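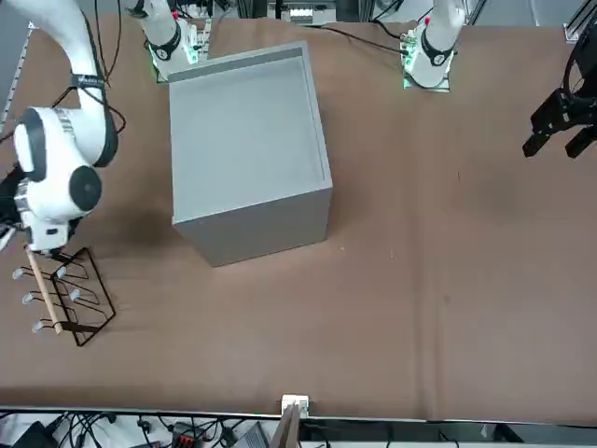
Photo: project team, Strebel Building workshop

Dish Rack Layout for a Narrow Bench: Drying, Storage and Access
Student project report, Flavton Technical College
Posted in April by the Bench Layout group
61 shares | 2 comments

1. Purpose

The shared kitchenette at Fuvau House has one short bench and no dish drawer. Residents asked for a small wire rack that could hold a cup and a long utensil without blocking the work area. We modelled the bench in the workshop with a brown tabletop, a gray box in place of the bulky appliance, and a black wire rack with a wooden dowel for the utensil.

2. Constraints

The budget was $100 for materials. The rack had to lift out for cleaning and could not be screwed to the bench. Aisle clearance was fixed by the existing cupboards, so any space gained had to come from the bench itself. 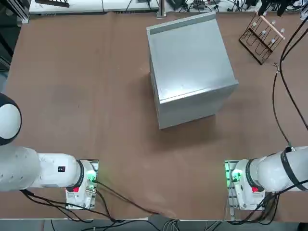
The appliance was treated as immovable in every layout, although its angle could be changed. Turning it frees a triangle of bench at one corner — enough for a cutting board but awkward to wipe down. We kept the square placement as the baseline and recorded the turned one as an alternative.

3. Rack contents

Long items were the harder case. Stood upright, a wooden spoon fouls the overhead cupboard door, and laid flat it takes up the bench we were trying to save.

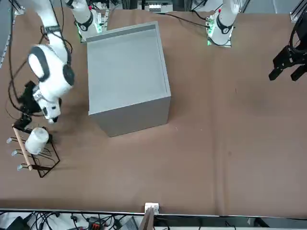

Drainage depends mostly on the resting angle of the cup. A level base collects water in its recess, and a fully inverted cup traps moist air against the bench. The preferred position is the tilted one, with the rounded top of the white cup facing up and to one side and the dowel lying diagonally beside it. Both items then share one rack, and the pegs on its left side stay available for smaller pieces.

4. Recommendation

Adopt the single rack beside the appliance. Plastic tips should be kept on the pegs to protect glazed mugs. Drying times for the tilted position are still to be measured, and the Bestberg laminate sample has not been tested for water marks.

Related reports
Colour Coding for Shared Pantry Shelves
Fuvau House: Recycling Centre Layout
Low-cost Drawer Dividers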